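Why I do not trust the success rate

By Pieter Dekker
Dec 5, 2020

A paper about robot learning has one number which everybody looks at first. It is the success rate. The robot was asked to do the task, it did it so many times out of a hundred, and the new method is better than the old one. I have written such papers myself and I looked at this number first also. I want to argue that it is the wrong place to begin, at least for the work where a person teaches by demonstration with grippers held in the hands.

Let me explain with our own result. In May our small group at Zindbridge finished a set of 1,087 demonstrations of sorting and stacking printed things. A person holds one gripper in each hand and does the job on a table, and the motion is recorded. No robot is needed at this stage. Afterwards a policy is trained and put on a two-armed robot. We called the first policy Dumar and the second one Adjei, and both learned from the same set, with the same network and the same training time.

The only difference was what we removed. For Adjei we took out 140 demonstrations in which the person hesitated, missed the edge of a book, or let go and tried again. This is normal practice. Most groups clean their data and many do not even mention it. On our standard test Adjei reached 85 per cent and Dumar was a little lower. If we had stopped there, we would have written that cleaning helps, and the reviewers would have been happy with us.

But then a colleague moved the pile of books a hand's width toward the robot and turned the top one. Adjei closed its fingers on air, and after this it continued the whole motion as if it was holding something. Dumar also missed. Then it opened, went back and took the edge again. It had seen people do this, and Adjei had not. On the moved pile Dumar was clearly the better one, and our standard test could not show it, for the simple reason that our standard test never moved the pile.

I think this is a general weakness in how we report. We measure the robot in the same conditions in which we taught it, and we call the answer a skill. A magazine is a good teacher in this respect. It bends, it slides on its neighbour, its cover has almost no thickness where the finger must go in. You can hold it well at one corner and still lose the other corner. A person corrects this all the time without thinking, and the correction is the most valuable part of what the person does.

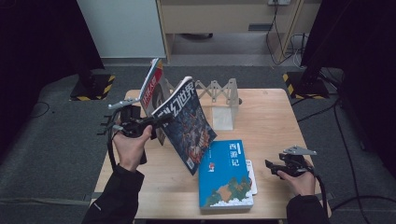

Of course there are arguments against me. The first is cost. Collecting is slow, and a recording with three attempts in it takes longer than a recording with one. A group with 4,000 recordings can perhaps afford to throw away the ugly ones and still have enough variety. The second argument is more serious: if you keep every mistake, the robot may also learn the mistake. We saw some of this. Dumar sometimes opened its fingers when the grip was already good, and I have no nice explanation for it.

So I do not say that all data should be kept. I ask for two smaller things. When a group removes demonstrations, the paper should say how many and for what reason, in the main text and not in the appendix. And beside the success rate there should be a second number: how often the robot failed at first and then recovered. For this you must disturb the table on purpose, which is some extra work for an afternoon.

A friend at Javo told me that no company will publish such a number, as it makes the product look clumsy. He may be right. But the people who will work beside these machines will see them fail in the first week anyway, and I would prefer that they also know what the machine does next.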